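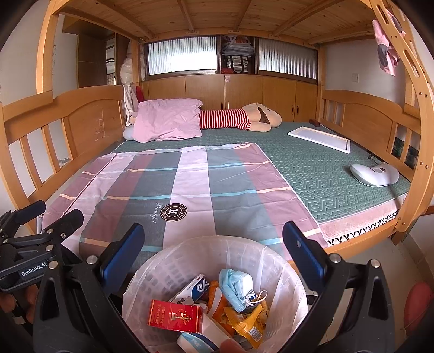
Flomura opens its doors to visitors

24/04/2025

Flomura held an open day at its Arancibia site this week, with 191 visitors attending over two sessions. The programme covered how people record household jobs with hand-held grippers, and how the recordings are used to train robots for the home.

Braulio Barrera, who runs the recording work, led the demonstrations. Visitors were able to try a gripper themselves. The team has recorded 2773 jobs so far, among them bed making and dealing with bins.

"We record in ordinary bedrooms and kitchens, with people's things where they left them," said Barrera. "A tidy test room teaches a robot very little."

Wálter Puma of Rosell, a partner in the project, answered questions on privacy and storage.

A second open day is planned for November. Places can be booked through the Flomura office.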